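The tray goes everywhere

Ákos Vass keeps his trays behind the kitchen door, standing on their long side. He runs a small household shop called Szekeres, and he has sold trays, cloths and sponges for 18 years. I came to him in February to ask a simple question: what does a family do with small things that have no place?

"They put them on the table," he said. "After this they eat on a corner of the table." His own answer is a big tray with a raised rim, and the red one is his favorite. 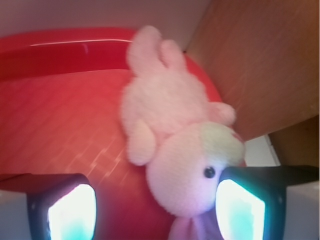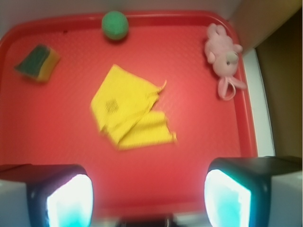
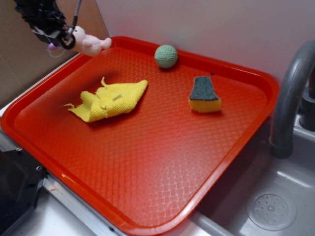 The red tray and the pink bunny. In the second and third pictures, a green ball, a yellow cloth and a kitchen sponge are on the tray too.

The rim is the part he talks about longest. A ball on a flat board is a ball on the floor, he told me, and he has spent enough of his life on his knees looking under the stove. He also likes a floor with some texture. "On a smooth tray everything slides when you carry it. You walk like a waiter on his first day."

I asked if it did not bother him to see a toy and a kitchen sponge together. He thought for a moment. "A new sponge, no. An old sponge, yes, very much." His friend Ernő Mészáros, who was drinking coffee with us, did not agree. At his home toys have one tray and cleaning things have another, and his grandchildren know this rule better than the alphabet. They discussed it for 14 minutes, and I did not write everything down.

The yellow cloth is a different matter. Vass buys such cloths in boxes of 600 from a supplier in Trondley, and he says people throw them away too early. "The edge begins to fray and they think it is finished. You cut the threads with scissors and it works for another season." He washes his without softener, at home and in the shop.

For plush toys he is more careful. He brushes them first, then wipes them with a damp cloth, and only after that he thinks about the washing machine. Around the eyes he uses a cotton swab – he once lost a button eye in the filter, and his daughter was four and did not forgive him quickly.

Before I left, he showed me how he ends the evening. The tray goes around the apartment, room by room, and each thing goes back where it lives. What is still on the tray at the end stays there until morning. Mészáros says that at Vass's place this can mean until summer.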